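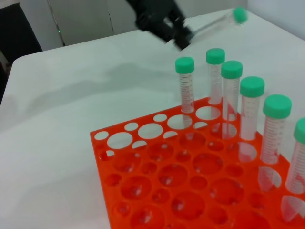 Sostcombe dental clinic adds free saliva and dry mouth checks for older adults

1 August 2025

Adults 65 and over can now get a free dry mouth check at the Brennan Street dental clinic in Sostcombe, the clinic said this week. No referral needed. No insurance needed either, though bring your card if you have one.

The checks started quietly in January as a trial, mornings only, and were mostly taken up by people already on the clinic's books. Now open to anyone in the age group who lives in town or in Niltum. Patients from further out can ask to go on the wait list.

Dry mouth is what it sounds like. Not enough saliva, or saliva that's too thick to do much good. Plenty of people get it for an hour before a speech or after a long flight and think nothing of it. When it goes on for weeks it starts to cause trouble - decay along the gumline, cracked lips, sore spots under dentures, food that won't go down without a sip of water. Some people notice that bread and crackers are the first things they give up.

Saliva rinses away food and helps neutralize the acids that wear down enamel. It also carries minerals that help repair early damage. Take it away and cavities can form fast, including on the roots of teeth where the gums have pulled back. Fillings and crowns aren't safe from this. Decay can start right at the edge of an old one.

Medicines are a very common cause. Allergy pills, some blood pressure drugs, antidepressants, bladder medicines, certain sleep aids. Taking several together makes it more likely. Other causes include diabetes, radiation treatment to the head or neck, and Sjogren's syndrome, an immune condition that also tends to dry out the eyes. Smoking, alcohol and sleeping with the mouth open can all make matters worse.

The clinic is asking patients not to stop any prescribed medicine on their own. Bring a list, or just bring the bottles in a bag. Include anything bought over the counter, plus vitamins and eye drops. If a drug looks like the likely culprit the dentist will write to the patients doctor, who may be able to change the dose or switch to something else.

What happens at the visit

There are 4 parts to it. A short form about symptoms and medicines, then a look at the teeth, gums, tongue and cheeks. After that the patient sits and lets saliva collect in a cup for a few minutes, which staff admit is not the most dignified part of anyone's day. Last is a talk about what was found and what to do at home.

Don't eat, smoke, chew gum or brush for an hour beforehand, or the saliva measurement may be off. Water is OK up until you check in. Denture wearers should come with them in and bring the case.

Results of the saliva measurement are given the same day. If decay turns up, or a white patch or sore that needs a second look, the clinic books a follow-up visit. That follow-up is not part of the free program. Fees are on the usual sliding scale and the front desk will go over them before anything is scheduled.

X-rays aren't included in the free check. Neither are cleanings. Several callers have asked.

At home

Advice in the clinic's handout is simple enough. Sip water through the day and keep a glass by the bed. Sugar-free gum or sugar-free lozenges can get saliva moving, if there is some still being made. Look for ones with xylitol, and keep them well away from dogs - xylitol is poisonous to them. Skip mouthwash with alcohol in it. Brush twice a day with a fluoride toothpaste and spit without rinsing so some of the fluoride stays put. A humidifier in the bedroom helps some people at night.

Hard candy with sugar is the one to avoid. A lot of people with dry mouth keep a mint going from breakfast to bedtime and that means teeth sitting in sugar all day long. Same goes for sipping soda or sweet tea. Lemon drops, even sugar-free, are acidic and can wear the enamel.

Saliva substitutes come as sprays, gels and rinses and most drugstores carry them. They don't last long, and finding one that suits can take a few tries. Samples will be available at the clinic while they last. For people at high risk of decay the dentist may suggest a stronger prescription fluoride paste or a varnish painted on in the chair.

When to call sooner

Don't wait for a program appointment if there is swelling in the face or jaw, fever with tooth pain, or a mouth sore that hasn't healed in two weeks. Call the main desk and say so. Trouble breathing or swallowing is an emergency room matter.

Dry mouth along with great thirst and frequent trips to the bathroom should be mentioned to a doctor soon, as it can be a sign of high blood sugar. Same for dry mouth with gritty, dry eyes or joint pain.

Getting an appointment

The program is paid for by a grant from the Otia Fund and covers 1000 checks. When those are gone the clinic will look at whether to apply again. No end date has been set.

Book by phone or at the front desk. Online booking for the checks isn't working yet, the clinic says it is comming. Up to 10 slots a day are set aside, and same-day openings do turn up, mostly early in the morning when people cancel. Visits run a little over half an hour.

Niltum residents can ask for a ride on the senior shuttle when they book. It stops at the side entrance, where the ramp is. The front steps are being repaired and the handrail on the left is out, so anyone unsteady on their feet should use the side door for now. Parking behind the building is free for patients.

A family member or caregiver is welcome to sit in. Patients who can't fill out the form themselves can have it done with staff at check-in, but please say so when booking so the extra time gets added. Large print copies of the form and the handout are at the desk.

Home visits are not being offered at this point. The clinic said it has had requests from two care homes in Sostcombe and is looking at bringing a portable chair out to them in the fall.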